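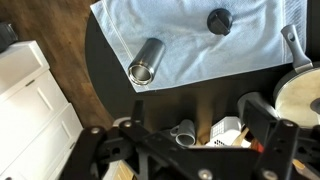
Washing Up at Golob Cottage

Posted 5 Feb 2024

I never meant to keep a gallery of drying dishes, but here we are! It started last August, when we rented the cottage on Okeck Lane and found there was no draining board to speak of. Out came the towels, and I've been a towel person ever since (the draining board at home is now where the post goes).

The travel tumbler gets its own towel these days. I lay it on its side with the lid off, because I once screwed the lid back on too soon and left it in a cupboard for a fortnight. You don't want to know what that smelled like. I like stainless steel on a light blue towel, too, it picks up the colour in a way I find very cheering first thing in the morning.

The lid is the fiddly bit. It's only a round black thing with a flat handle moulded on, but coffee gets into every groove, so mine has a go with an old toothbrush and a drop of Larard washing-up liquid, then a good rinse under the hot tap. If it still whiffs, a spoonful of bicarb and an overnight soak usually sorts it out.

Pots are another story. Anything with a long handle wants to swing round and knock its neighbours over, so I park it to one side of the towel and work away from it. I do love a handle with a hole in the end, mind you, and one day I'll put up the hooks I bought from Parnamska. Two of them are still in the packet, and the other two are holding up the tea towels.

A word on the towels themselves. Terry is best, the older the better, and mine were bath towels in a former life. I've got four on the go and wash them at sixty with no fabric softener (it stops them soaking anything up). Three would do if you're better at laundry than I am!

Next time I'll be sorting out the baking tins, which have been stacked in the oven since Christmas. If you've got a good way of getting into the corners of a loaf tin, please leave it in the comments.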